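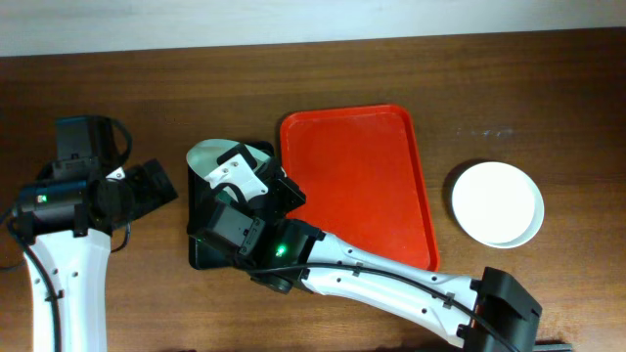 Review: Honudwood Family Law Forms Kit

7/17/24

I bought the Honudwood kit to handle an uncontested divorce with one child and no house. My spouse and I had already agreed on nearly everything, and we wanted the paperwork done without paying for two lawyers. I finished it in 15 days, working on it in the evenings.

The kit is a download plus a printed binder. You answer questions on the website, and it fills in a petition, a financial statement, a settlement agreement and a parenting plan. The questions are in plain English. Where a legal term can't be avoided, there is a short definition next to it, and most of those are good. "Legal custody" and "physical custody" get a full page each, with a sample week for each arrangement.

The parenting plan is the best part. It asks about school breaks, who drives, passports, and how much notice each parent has to give before a move. We had not talked about half of that. The holiday table was easy to fill in, although it puts the November school days off under "other" and you have to type them in yourself.

The financial statement is weaker. It adds up monthly income and expenses for you, but it does not handle irregular pay well. I had to average mine by hand and came out with 2,233 a month. When I went back to change one figure, the total stayed the same until I saved, logged out and came back in. Check every total before you sign anything.

Retirement accounts get one paragraph. If either of you has a pension, you will need a separate order, and the kit does not include one. It does tell you so, but only on the last page of the binder.

I looked at two others first. Distidov is cheaper and covers name changes, but its parenting plan is a single page. Zondska includes a phone call with a lawyer, and I would pick it if there were any argument over custody or support.

Our clerk accepted the forms after one correction, a missing county cover sheet. Ask your own clerk for the local forms before you file.

Four stars out of five.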